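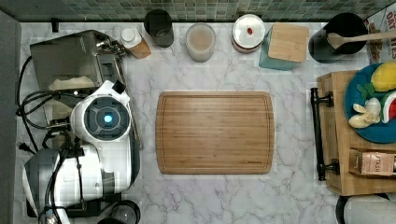
Page last changed: October

4.2 Clearing the counter with the Plunis arm

Before you ask Plunis for its first kitchen chore, please take a minute with the board.

1. Lay the cutting board flat, with open counter on all sides.
2. Push jars and canisters back against the wall.
3. Set the speed to 11 and say "Start."

Note: Plunis can move a board or a lemon nicely, and we're so proud of that! Chopping, wiping and rinsing are still yours, I'm afraid.

Caution: Keep hands and loose cloths away from the joints while the arm is moving.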